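Robot Club Notebook – Stusutside shop
7 min read
Search this notebook Search Go

20 May 2024

Kitchen table day again, and a long one, so please forgive the length of this. I'm writing it up while I still remember what we changed, and also so that whoever opens the shop next doesn't have to do what I did this morning, which was to stand in front of the bench for a good while reading my own sticky notes and not understanding half of them.

Started with the Joltgate board. It had been dropping the wrist joint every so often and I had more or less made up my mind that the board was going bad. Before swapping it I took the cover off and reseated the wrist connector, and then I moved the cable tie a little further up the arm so the bundle has more slack when the wrist rolls over. Ran the warm-up loop for 600 seconds and it held the whole way through. I'm not ready to say it's fixed, but I am ready to put the spare board back in the drawer, with the label facing out this time, please, everyone.

Next we homed Nestov and checked the gripper zero. It was off again. The fingers think they're closed when there's still a sliver of daylight between them, and I suspect it comes from the way we shut down at the end of a session, with the gripper left squeezing whatever it had last. I've added a line to the shutdown sheet: open the fingers, then power off. It's in pencil until somebody agrees with me.

Then on to the actual work. The Juhász round we're practicing for gives you a play kitchen and a list of chores, and the students voted (loudly!) to begin with the bowls and the toy food and leave the kettle for later. I was secretly hoping for that. The kettle handle is a big round arch and it looks so easy to grab, and every group I've ever helped has gone for it first and then spent weeks on nothing else.

We're working from the wrist view for the last part of each approach. The class wrote the approach in two stages, one to get over the object and one to come down on it, and the second stage is where all the trouble lives. You get the white dish nicely lined up between the fingers and there's the stove right next to it, with its corner sitting where the left finger would like to be.

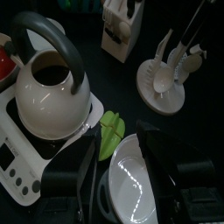

Wilma Ogilvie thinks we are asking too much of the second stage, and that if the first one ended with the fingers already turned to suit the object, the second could be a plain straight drop with nothing clever in it. She wants to try it with the turning locked out completely once we start down, and she would sooner miss ten times in the same way than hit by luck in ten different ways. I wrote that last part on the whiteboard and I hope it stays there.

So we gave her idea the rest of the morning. The change itself was small, just moving the rotation step up and putting a check after it, but of course it broke the piece of code that remembers which way the loop handle points, and we had to go digging. What we found, for the record: the handle angle was being saved before the image got flipped. It had been wrong for as long as that file has existed. We'd been getting away with it on objects that look the same from both sides, and I'm a little embarrassed to say I'm the one who wrote that function, back in September, on an evening when I ought to have gone home.

With that sorted out, the straight drop looks much calmer. I don't want to put down a success rate from one morning with people leaning on the table, so there's no score in this entry. The things I'd like us to remember are these.

The approach speed is now set at 400 in the config (the units are whatever the old driver uses, and yes, I know, it's on the list). Faster than that and the fingers are still shivering when they get to the bottom. Slower is fine for us but it eats the clock, and the round is timed.

The black tabletop is kinder to us than I expected. I'd worried that the dark fingers would disappear into it in the wrist view, and they do blend in some, but everything we care about picking up is pale or brightly colored and stands out well. What does give trouble is shine. Anything glossy throws a streak of light back at the camera, and our edge finder loves a streak of light more than anything in the world. Moving the lamp helped. A bit of blur before the edge step helped more, and it costs nothing, so leave it in unless you have a reason.

The flat green piece is still a nuisance. It lies so low that the fingertips have to nearly scrape the table to get under it, and nobody is happy about that, the motors least of all. We parked it for now. If someone wants a take-home problem, that's a lovely one – I'd begin by coming in from the edge of the table and forget about grabbing it from above.

After lunch we switched to the side view and the fruit. The students put two pieces in the big bowl and practiced parking the gripper up high between tries, well clear of everything, which sounds dull but is the best habit we've picked up all spring. In the older runs the arm would rest wherever it happened to finish, and then the first move of the next run would be straight through the kettle. We now have one named parking pose, it's called "porch" (not my choice, but I've grown fond of it), and every routine has to start there and end there.
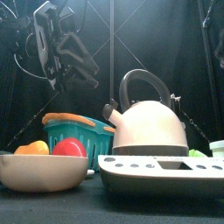 Side view of the table: gripper up high, fruit in the bowl, kettle on the stovetop.

The discussion over the fruit got pretty lively. One side wants the hand to come straight down into the bowl, the way it does on the open table, and the other side points out that the rim rises on every side and the fingers need room to open once they're in there. I think both are right on different days. If the fruit has rolled to the wall there's no room on the outside, and you have to nudge it toward the middle first, and a nudge is a whole new skill that we haven't taught Nestov yet. We agreed to write a nudge and keep it very gentle, and to test it with a foam ball before the real props so we don't spend the session chasing things across the floor.

I also want to get a note in on the cables, while I'm thinking of it. There's more slack than there was this morning, on account of my moving the tie, and I'd like someone with fresh eyes to watch the loop when the arm goes to the far left. I watched it a few times and was satisfied, but I'm the one who moved it, so I would be.

Things left open:

- Gripper zero. Try the new shutdown order for a week and see if it stops drifting.
- Handle angle fix is on my branch only. Wilma has asked to read it before it goes in and I've told her to be harsh.
- Write the nudge. Foam ball first.
- The units for the approach speed. Somebody please look them up in the driver and write them next to the number.
- Basket with the fold-down handles: we haven't touched it. The rules say it may be used as a drop-off, so we should at least find out if the gripper fits between the handles when they're down.
- Kettle, eventually.

Bench is wiped and the arm is on the porch. I took the good hex keys out of the lid of the toolbox and put them back in the red roll, and the short one is missing again, so check your pockets. I'll be in early next time to run the warm-up loop once more before everyone gets here, and if the wrist drops out I'll swap the Joltgate board after all and add a line under this one.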